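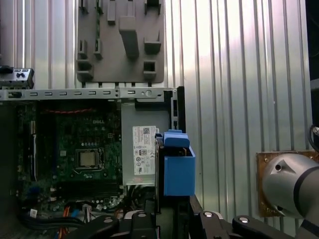 Dell desktop on the strip-down bench, CPU socket empty, drive caddy still in its bay.

Thursday, just after the tea break

Writing this up while it's fresh, as Zdeňka asked me on the stairs how the bench is getting on and I gave her a very rambling answer. Sorry Zdeňka, here is the longer and possibly no less rambling one.

The Ondrejka lot is 308 desktops, nearly all office machines, and we've agreed with Flestidley that the arm takes the repetitive pulls (memory, caddies, cable bundles) and people keep the sorting and anything with a judgement in it. That was the plan in March and it more or less holds. The blue latch tabs on the caddies are a gift, easy to find and easy to press. Cables are still the misery they always were. Red, orange, blue, black, all going their own way, and a bundle that sits nicely in one chassis is draped over the slots in the next. I've set it to stop and ask after 3 failed grips on the same connector. It was 5 before and the waiting drove everybody up the wall.

What has changed for us, since that was really the question. My wrists are better, and I'd forgotten what it was like to drive home without them aching! Elie says the same about his thumbs. But the day has a different shape now. We used to stand two to a bench and natter over the screws, and these days one of us minds the arm while the other is off grading boards, so you can go a whole morning without a proper chat. Elie has taken to grading at the near end for that reason and I'm all for it — I'd like to move the trolley so he can stay there.

Also the new starters. They learn the grading quickly but they haven't had a couple of hundred machines through their hands first, so they don't know the feel of a stuck latch. Suggest everyone does one chassis by hand each morning, me included.

To do: Fondamier to quote for softer finger pads, pack of 200. Update the Flollus sheet, which still says 1,778 parts logged and hasn't moved since Elie's batch went in. Ask Zdeňka about the trolley.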